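1st July

Second week with the Teltero two-arm kit on loan from Graturon. Writing this up while the settings are fresh.

Started at eight with the joint zeroing routine. The manual gives it as 20 minutes and it took 64, most of that spent on the left wrist, which reported an offset on every power cycle until I reseated the connector. Firmware is build 1904. The release note mentions a fix for gripper current limits and says nothing on wrist offsets. Wrote to Helmi Rantala at Graturon support and had a reply before lunch: known issue, run the zeroing twice, ignore the first result. I ran it twice. The offset cleared.

Afternoon on the card task. Playing cards are a fair test of a parallel gripper. They are thin, they slide over each other, and a fingertip set one millimeter too low drives into the mat. Force limit down to 60 on the vendor's scale, which has no units anywhere in the documentation. Asked about that in May when we were still comparing quotes with Lahtinen and never got an answer.

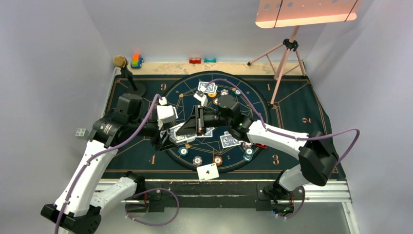 Two-arm moves need the shared workspace zone turned on in the planner, and the default safety margin is too wide for handing over anything this small. I set it by hand for each arm. The setting does not survive a restart. Cable routing along the forearms is acceptable, though I would want more clips near the elbow.

Open items: units for the force scale, saved margins, price of spare fingertips. Loan ends Friday.

Tags: Bench Diary, Two-Arm Kits, On Loan

3 comments

Benedek Medve: Same offset here on the left wrist. Zeroing twice did nothing for me, reseating did.

dristanex_user: Is the planner license included or yearly?

Benedek Medve: Yearly on my quote.

Contact | Copyright, all rights reserved | Back to top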